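Dirberg 家庭收纳用语语料 说明文档

概述

Dirberg 是一份中文短文本语料，内容是人们谈论家里东西放在哪里、怎么收、怎么找时写下的句子和段落。语料按户组织，共收录 169 户，每户对应一个文本文件。全部文本由参与者自己键入，没有语音转写，也没有从网站抓取的内容。

整理这份语料的起因很具体。我们在做方位词和容器名词的搭配研究时，发现手头的书面语料以新闻和小说为主，“抽屉里”“柜顶上”这类说法虽然常见，但“门后那个挂着的”“以前放茶叶的铁盒”这样的指称几乎找不到。日常收纳里的指称往往依赖家里人共有的记忆，外人读起来需要猜。Dirberg 收的主要就是这一类文本。

适用范围

可以用于：

方位短语与容器名词的搭配统计
家庭内部指称方式的定性分析
物品归类习惯的对比
中文短文本分词与命名实体标注的补充测试

不建议用于：

推断参与者的收入、职业或家庭关系
训练面向商品推荐的模型
作为全国或某一地区居住习惯的代表性样本

样本是通过熟人转介招来的，城市公寓住户偏多，带院子的住户偏少，独居老人很少。凡是涉及比例的结论，请先看后面的“已知问题”一节。

目录结构

texts/ 每户一个文件，UTF-8 编码，换行符为 LF
labels/ 标注文件，与 texts/ 同名，扩展名为 tsv
guide/ 标注手册，含正例与反例
notes/ 随笔与写作任务的提示材料
scripts/ 检查与统计脚本
CHANGES 修订记录

户编号以 H 开头，后接三位数字，从 H001 起连续编号。编号顺序是收稿顺序，不含其他信息。中途退出的住户在编号之前就已剔除，所以编号没有空缺。

文本来源

每户完成三项写作任务，任务之间没有先后要求。

第一项是“留条”。参与者设想自己要出门几天，给来帮忙照看房子的人写一张便条，说明常用物品在哪里。便条不限格式，有人写成一整段，有人写成一行一件。

第二项是“找东西”。参与者回忆一次在家里找东西的经过，写下找过哪些地方、按什么顺序找、最后在哪里找到。没有找到的也可以写。

第三项是“随笔”。参与者任选一个容器，篮子、盒子、罐子、抽屉都可以，写它装过什么。提示材料里附了几篇示范短文，供不知道怎么下笔的人参考。示范短文不计入语料，只放在 notes/ 目录下。

标注内容

标注分为两层，使用两套互相独立的标签。

第一层是容器层。标签如下：

BOX 盒、箱、匣
BAG 袋、包
BSK 篮、筐、篓
JAR 罐、瓶、坛
DRW 抽屉、格
CAB 柜、橱、架
OTH 其他，包括临时充当容器的物品

第二层是位置层，标记方位短语的起止字符和参照物。参照物省略时填 NULL，不要根据上下文补写。例如“在后面那个盒子里”，“后面”的参照物没有出现，应填 NULL，“盒子”标为 BOX。

量词和指示词不纳入容器名词的范围。“那个蓝盒子”只标“盒子”。颜色、材质、用途等修饰成分另记在备注列，原样抄录，不做归并。“藤编的”和“藤条编的”算两种写法，“仿藤的”也单独记。

一词多义的处理以文本中的实际用途为准。“饼干桶”如果写明装的是针线，仍标 BOX 或 JAR，依形状而定；形状看不出来的，标 OTH，并在备注里写“形状不明”。

标注由 2 人分别完成，意见不一致的条目单独讨论后定稿。讨论前的两份原始标注没有随语料发布，需要的话可以来信索取。

文件格式示例

labels/ 下的文件每行一条，制表符分隔，列的顺序为：

起始字符、结束字符、层、标签、参照物、备注

起始字符从 0 计，结束字符不包含在内。标点符号计入字符数。全角空格按一个字符计。备注列为空时保留制表符，否则检查脚本会报列数错误。

安装与检查

脚本只依赖 Python 标准库，不需要另外安装软件包。下载后在根目录运行：

python scripts/check.py

脚本会核对文件名是否成对、字符位置是否越界、标签是否在允许的范围内。没有输出即为通过。

按标签统计：

python scripts/count.py --layer container

按户抽样：

python scripts/sample.py --n 20 --seed 86

随机种子可以改。我们自己写报告时用的是上面这个值，保留下来便于对照。

预处理说明

收稿后做过以下处理：

人名、门牌、电话和快递单号一律替换为方括号占位符。
贵重物品、钥匙和证件的存放位置改写为“某处”，并在备注列标明“已改写”。
错别字保留。影响理解的，在备注列写出推测的正字。
方言词保留，不译成普通话。
表情符号删除，删除处不留标记。

其中第二条会影响位置层的统计。“某处”不标位置，所以钥匙一类物品的位置条目少于原稿，做物品与位置的交叉分析时应排除这些行。

随笔任务示范短文

下面收录 notes/ 中的一篇，题为《篮子》，与 Sirnitz 分册所用的版本一致。
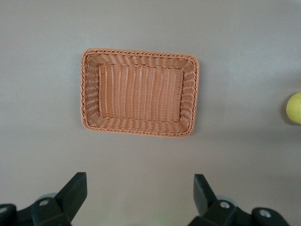
阅读时间：2 分钟

家里东西越收越多，盒子也跟着越买越多，最后真正天天用的还是篮子。盒子有盖，盖上之后就要记得里面是什么，记不住就得贴标签，标签过一阵又和里面的东西对不上。篮子敞着口，走过去低头就看见了。

我小时候家里有一只竹篮，挂在厨房门后。先是装蒜，后来蒜改放在窗台，篮子就装塑料袋。再后来提手松了，外婆拿麻绳缠了几道，放到阳台上装晾衣夹。名字倒一直没换，全家都叫它“蒜篮子”。有亲戚来帮忙晾衣服，听见让她去拿蒜篮子，在厨房里转了半天。

搬出来住以后，我买的第一件收纳用品也是篮子。仿藤的那种，轻，脏了拿水一冲就行。起初放在进门的矮柜上，打算只放零钱和口罩，没几天就多了发票、皮筋、半管护手霜、一把不知道开哪里的小钥匙。每逢星期六倒出来理一遍，理完能空上一个晚上。

我试过在里面放隔板，把它分成几格。格子太小，手伸进去不方便，用了一阵又拆了。现在的办法是只管大小，不管种类：放得下的进篮子，放不下的另找地方。这样找起来要翻一翻，好在篮子浅，翻不了几下就到底了。

短文标注要点

这篇示范在标注手册里作为练习材料，容易出错的地方有三处。

“蒜篮子”是一个整体名称，容器层只标“篮子”，备注抄录“蒜”。不要因为篮子后来装的是晾衣夹而改动备注。

“厨房门后”标为一个位置短语，参照物填“厨房门”。“门后”单独出现时，参照物填“门”。

“几格”里的“格”是隔板隔出来的空间，标 DRW。“格子太小”中的“格子”同样处理。有标注者认为应标 OTH，讨论后没有采纳，理由见手册第三章。

已知问题

留条任务的长度差别很大，最短的只有一句话，最长的接近一篇文章。按条目数直接比较各户没有意义，应先按字数归一。

找东西任务靠回忆写成，顺序未必准确。有参与者在文中前后说法不一，我们没有改动。

BSK 标签的用例偏多，可能与示范短文有关。参与者读过《篮子》之后再选容器，难免受影响。做容器种类的频率分析时，建议去掉随笔任务，只用前两项。

CAB 与 DRW 的边界不够清楚，开放式格架尤其难办。目前的规则是能整体拉出的算 DRW，固定的算 CAB，隔板分出的小格例外，仍归 DRW。

相关资源

Setthorpe 是同一套写作任务的英文版，任务说明经过改写，与本语料不是逐句对应关系，不能当作平行语料使用。

Sirnitz 分册收录标注练习和参考答案，供新标注者培训使用。

Sýkora 是查看标注结果用的小工具，能把两层标签并排显示在原文下方。它读取的列顺序与本语料相同，不必转换。

使用条款

语料供研究和教学使用，可以引用片段，引用时请注明户编号。不得尝试还原占位符对应的信息。再次发布修改后的版本时，请换用别的名称，并在说明中写明改动之处。

参与者有权要求撤回文本。撤回之后，对应的文件会从下一版中移除，编号不再分配给其他住户。使用旧版的人请留意 CHANGES 文件，并同步删除本地副本中的相应内容。

反馈

发现标注错误，请提供户编号、起始字符和建议的标签。只写“某句标错了”的反馈很难处理。修订集中在每年一月发布，平时收到的更正先记入 CHANGES 末尾的待办部分。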